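Clelcombe High Robotics Club – spring update for the Tivance Student Projects Fund

Hi everyone at Tivance,

I promised you a report by the end of April and I'm squeaking in under the wire, so thanks for your patience! It's been a busy few months in the back half of the shop classroom and I have plenty to tell you.

First, the money. The biggest chunk of your grant went to the arm, which we've named Bako (the students voted, and I stayed out of it). The rest covered wire, connectors, a spare set of gripper fingers and the entry fee for the Utness meet. We have $98 left, and I'd like to hold on to it for replacement cable if that's okay with you. We're hard on cable.

The club is up to 14 students on a good afternoon, with six who come every single time and have pretty much taken over the build. I started the year showing them how to crimp a connector. Now they redo mine when they don't like the look of it.

The goal we wrote into the application was 100 pick-and-place cycles in a row without a person stepping in. We're not there yet. For most of the winter Bako would run nicely for a while and then drop a block or stop halfway through a move, and we spent weeks blaming the code. One of the sophomores finally sat on the floor with a flashlight and watched the wiring while the arm moved – a connector was getting tugged every time it reached all the way out. They've rerouted that run and added some slack, and the random stops are a lot rarer.

Dropped blocks are the other headache. The fingers close fine, but if a block sits at an angle they tend to pinch a corner and it pops right out.

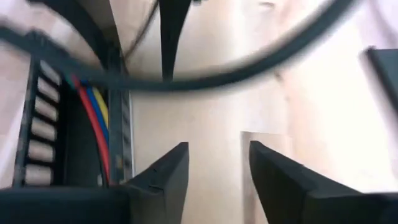

So the students are trying two fixes at once. One group is testing grippy pads for the inside faces, and the other is working on having the arm turn its wrist to line up with the block before it closes. I have a favorite but I'm keeping quiet until they've both had a fair shot at it.

The Utness meet is in May, and we're entered in the sorting event. I'd be thrilled with a middle-of-the-pack finish. The kids would like to win, and they've told me so.

One request: could we move the final report from June to August? A few of the students want to keep working over the summer, and I'd love to send you the results of the full 100-cycle test along with it.

Thank you again for all of this. Come by any afternoon after 3:15 and somebody will gladly put you to work.

Club advisor, Clelcombe High Robotics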